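Reading a settings file in Python with configparser

Part 3 of the Cumero tutorial

In part 2 we wrote a script that read a list of parcels and printed a total for each depot. The depot name and the file path were typed straight into the code. In this part we move them out to a settings file, so you can change them without opening the script.

You need Python 3.6 or later and the cumero folder from part 2. Nothing has to be installed. The configparser module is in the standard library.

Step 1. Make the settings file

In the cumero folder, make a new text file called settings.ini and put this in it:

[depot]
name = Irkarby
number = 604

[files]
input = parcels.csv
max_rows = 856

The words in square brackets are section names. Each line under a section is an option, with its name on the left of the equals sign and its value on the right. Don't put quotation marks around the values. If you do, they become part of the value and your file name won't match anything.

Step 2. Read the file

Open report.py and add these lines at the top:

import configparser

config = configparser.ConfigParser()
config.read("settings.ini")

print(config.sections())

Save it and run it from the cumero folder. You should get:

['depot', 'files']

If you get an empty list, Python did not find the file. The read method doesn't raise an error when a file is missing, it just skips it. Check that you are in the right folder, and check that your editor hasn't saved the file as settings.ini.txt. Windows hides the last part of the name by default. 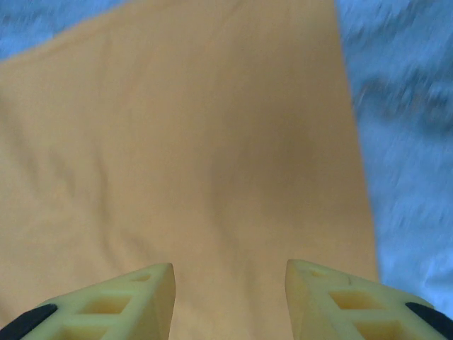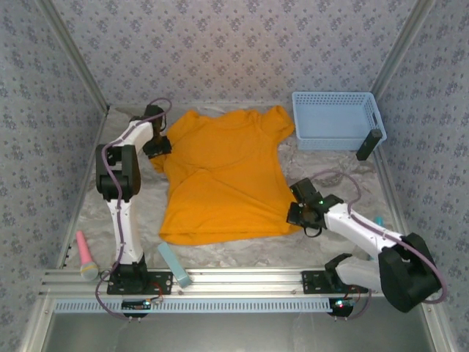
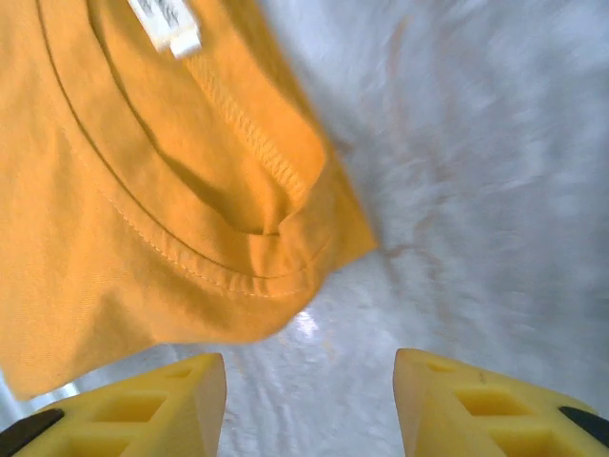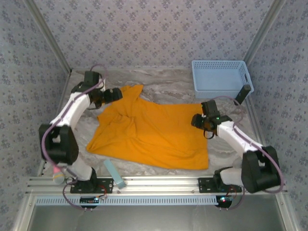 Step 3. Get the values out

Take out the print line and add:

depot_name = config["depot"]["name"]
input_file = config["files"]["input"]

Both of these are strings. Everything configparser reads is a string, including the numbers. If you write

limit = config["files"]["max_rows"]

and then compare limit with a row count, Python stops with a TypeError. Use getint instead:

limit = config.getint("files", "max_rows")

There is also getfloat, and getboolean, which accepts yes, no, on, off, true, false, 1 and 0. Capitals make no difference.

Option names are changed to lower case when the file is read, so Max_Rows and max_rows are the same option. Section names are left as they are. [Depot] and [depot] are two different sections, and I have lost an evening to that one.

Step 4. Give a fallback

Someone will delete a line from the file sooner or later. You can supply a value to use when the option isn't there:

limit = config.getint("files", "max_rows", fallback=657)

The fallback is also used if the whole section is missing. It is not used if the option is there but has a bad value. With max_rows = lots in the file you will still get a ValueError, and in a script this small I would let it stop there.

Step 5. Write a change back

To change the depot from inside the script:

config["depot"]["name"] = "Girkmont"

with open("settings.ini", "w") as f:
 config.write(f)

The value has to be a string when you set it. For a number, use str(13) and not 13. Be aware that write replaces the whole file and any comments you had in it are gone. Keep a copy if the comments matter to you.

A note on percent signs

If a value has a % in it, reading that value may fail with an InterpolationSyntaxError. Either double the sign (%%) or turn the feature off when you create the parser:

config = configparser.ConfigParser(interpolation=None)

Changes to this page

10 November 2019: corrected the output in step 2 and added the note on percent signs.

Part 4 covers logging to a file. It uses the same cumero folder, so leave settings.ini where it is.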